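INTERIORS & TEXTILES - Unit 6 notes: fabric, wear and the small room
Tutor: Jolán Jakab
Thursday group. Bring these back next week, we use them again.

Recap from last time, very fast. Woven = two sets of yarns crossing at right angles, warp runs lengthwise, weft goes across. Knit = loops pulled through loops. Nonwoven = fibers matted or bonded, think felt. Most of you had this fine in the quiz, but a third of the group wrote that felt is a knit. It isn't.

Why it matters for furnishing: knits give, wovens mostly don't. Stretch over a curved seat is easy with a knit and a pain with a woven (you end up pleating or cutting). But the knit recovers less well each time it's pulled, so bagging at the front edge of a seat. Ask about recovery, not only stretch.

Ribbing - columns of knit stitches next to columns of purl. Springs back better than plain jersey. Used at cuffs, collars, anywhere fabric has to grip and let go again. Comes up in loose covers too, for the arm ends.

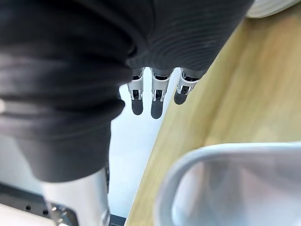
Folds. Heavy cloth folds wide and round, light cloth folds small and sharp. Designers call this drape and there is a lab test for it (disk of fabric over a smaller disk, measure the shadow). You don't need the formula for this course. You do need to be able to look at a curtain and say heavy, medium or light and be mostly right. Practice at home.

Abrasion. Rub test counts - the machine rubs a sample until yarns break or the surface changes. Higher count, longer life, in theory. In the Plenham sample book the lightest curtain cloth is rated at 2000 rubs, fine for a window, hopeless for a chair. Don't compare counts from two different test methods. Jawad Jafri got caught by this in his project last term and has kindly said I can mention it: he put two figures side by side, one was from a different test, whole table had to be redone.

Pilling is seperate from abrasion. Short fibers work loose, tangle, stay attached. A fabric can score high on rubs and still pill badly in a month. Blends are the worst for it becuase the strong fiber holds on to the pill.

Color and dirt. Pale upholstery shows body soil on arms and head area first. Dark shows lint, pet hair, dust. Mid tones and mixed yarns hide most. Stripes and flecks underfoot do the same job, the eye reads the pattern and skips the crumb. Cheapest trick in the book for rental flats.

Carpet, quick list
Loop pile - wears well, snags.
Cut pile - softer, shows footprints and vacuum tracks.
Flatweave - thin, easy to shift, needs a pad or it creeps.
Stripe direction: along the room lengthens it, across widens it. Try it with masking tape before you order anything.

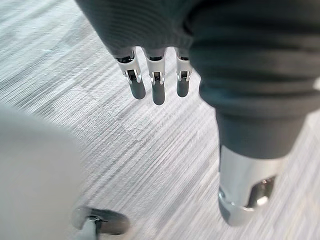 Wear lanes. People walk the same line every day, door to seat, seat to window. Draw these on your plan in pencil BEFORE you place furniture. On the Deák flat (case study 2, in your pack) the lane ran straight from the front door across the rug to the sofa, and the client replaced the rug when all she had to do was turn it end for end every so often. Turning costs nothing.

Entry zones. Shoes bring in grit, grit cuts fiber at the base. So shoe storage is a textile question as much as a furniture one! Put it where people will use it, inside arm's reach of the door or of a seat. Open shelves dry shoes faster than a closed cabinet but look untidier. Low tiers for adults' everyday pairs, anything seasonal goes elsewhere. A seat close by helps a lot, people don't like balancing on one leg.
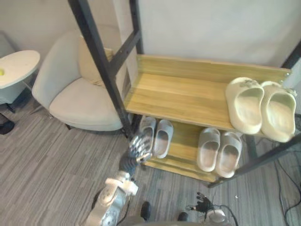 Fig. 3. Cream armchair with a two-tier shoe rack, black metal frame and light wooden shelves.

Working out fabric for a loose cover - do this one in pairs
The Rotetti exercise chair needs 168 inches of cloth in total, cushion included. Take your fabric width, check the pattern repeat, then add one full repeat for each cut length. Plain cloth, no repeat, just add for seams and shrinkage. If the cloth isn't preshrunk allow up to 6 percent. Write down your cutting order. I mark the cutting order, not just the answer.

Nap: velvet, corduroy, anything brushed. All pieces same direction or the chair looks like two colors. More waste, so more cloth.

Cleaning codes on the label
W - water based cleaner
S - solvent only
WS - either
X - vacuum only
Test somewhere hidden, let it dry fully, then look in daylight.

For next week
Read pages 32 onward in the reader, stop at the dyeing section.
One swatch each from the Velto box, any color, taped to a card with your guess at fiber, structure and weight.
Plan of a room you know, with wear lanes in pencil. Doesn't need to be pretty, does need to be to scale.
Late cards go in the tray by my door, not under it.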